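Textiles for Beginners, Unit 4: Knits, Wovens and How They Behave
Handout by Oľga Hájek, Trirkdale Evening Classes

Welcome back, everybody! Last time we spent so long on fibers (my fault, I do love talking about wool) that we never got to structure, so please keep your Unit 3 sheet handy and we'll pick up from there.

A woven cloth is made from two sets of yarns crossing each other, the warp running the length of the loom and the weft going over and under it. Bed sheets, shirts and most tablecloths are made this way. Pull a plain woven along either yarn and it hardly gives at all, but pull it on the diagonal, what we call the bias, and it stretches quite nicely.

A knit is made of loops, each one drawn through the loop before it. Loops can open up and close again, and so a knit moves with you. Ribbing goes a step further, with columns of knit and purl stitches side by side, and the columns that sink back act a bit like the folds of an accordion.
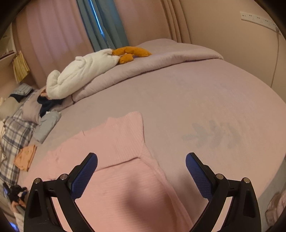 Which way should the ribs run when you cut a cuff?
Along the arm, from wrist toward elbow, so that the stretch goes around the wrist where you need it.

Now for your homework, and it's an easy one. Find one knit and one woven at home, mark 3 inches on each with two pins, and pull gently across the width. Write down how far the pins travel. Then let go, wait 60 seconds and measure again, and bring me both numbers. We'll talk about recovery next time, and I'll have the old MacLeod swatch book with me, all 396 pages of it, so do come a little early if you'd like a good look through!

Comments

Fiifi Abubakari: My old sweater stretched beautifully and then stayed that way. Is that poor recovery or just age?

Oľga Hájek: Often a bit of both, Fiifi! Bring it along.

Rachid Samir: Can I use a sock for the knit?

Related items
Unit 3: Fibers, Plant and Animal
Unit 5: Stretch and Recovery
Choosing Needles for Knit Fabric
August Class Schedule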